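4.2 Do shoppers read the return terms?

Halvorsen and Marchetti claimed that buyers at Taltbridge weigh the return policy before they order. We doubt it. Their survey asked people what they remembered doing, and people remember being careful. Of the 1707 orders in our own November log, 400 were opened on the terms page at all, and we can't tell how many of those visits were accidental clicks.

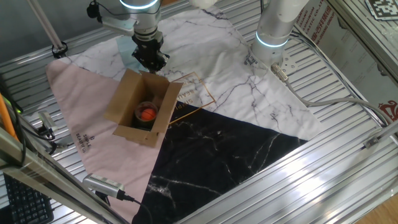

Figure 2. An open cardboard box with an orange ball resting in a dark cylindrical container.

Does a longer return window lead to more returns? Our data can't settle it. The Gromeck store extended its window during a price cut, and the two effects can't be pulled apart with 300 returns.

Hutchins reports a clear rise after a similar change, but the comparison group was picked afterward. We would want to see the Trurker orders broken out by item price before repeating that result.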